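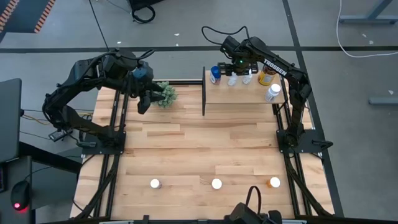

Staselach Books Newsletter, Issue 30

Call for readers: fantasy for ages nine to twelve

Staselach Books is looking for adults and young people to join the reading panel for our children's fantasy list. The panel reads new novels before the final edit and sends us written reports. We need new members for the round that opens in November.

The first book in the round is Flallumlow, a long story set in a town where the river is taxed by the bucket and two cousins are sent upstream to argue about the bill. The second, Lã, is shorter and told partly in letters. Both are at the stage where the plot is settled but chapters can still be moved, cut or rewritten.

What panel members do

You will read one manuscript in four weeks and write a report of up to 675 words. We ask where you stopped reading and why, which characters you mixed up, and whether the magic made sense by the last chapter. You don't need to correct spelling. A copy editor does that later.

After the reports are in there is one evening meeting at our Allomgate office, from 6.30 pm to 8 pm. If you can't travel you may join by telephone -- please say so when you apply.
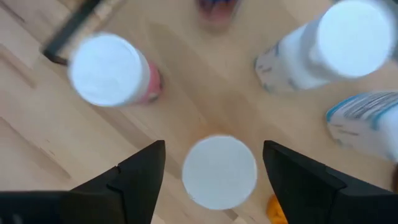 White cap on a wooden tabletop.

Who can apply

Adults need no publishing experience. Teachers, school librarians and parents are welcome, and so are people who simply read a lot of this kind of book. Readers aged nine to fifteen can apply with a letter of consent from a parent or guardian, and must have an adult with them at the meeting.

We can't take anyone who has a children's novel under consideration with us.

Payment

Adult readers are paid £55 for each report. Younger readers receive a book token of the same value. Train and bus fares to Allomgate are repaid on receipt of tickets. Manuscripts come on paper or as a file for an e-reader, and paper copies must be returned in the envelope supplied.
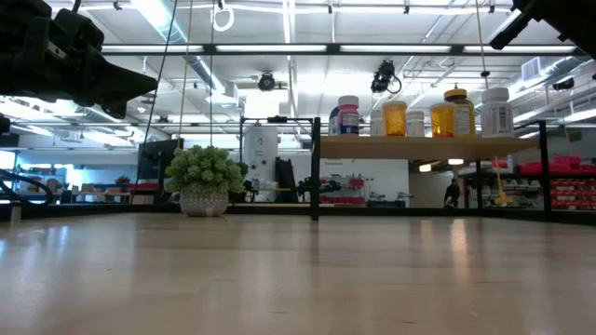
One reader from the last round writes that four weeks was plenty for the book but tight for the report, and that she would have liked the questions at the start. We have changed this, and the question sheet now goes out with the manuscript.

How to apply

Send a letter or email headed "Reading panel" to the Staselach children's desk. Tell us your age group (adult, or nine to fifteen), whether you want paper or a file, and which book you would like to read first. Add a paragraph on a fantasy novel you gave up on -- we find this more useful than a list of favourites.

Applications close at noon on the last working day of the month before the round opens. Everyone who applies will get an answer, and names not used this time can be kept for the spring round if you ask us to.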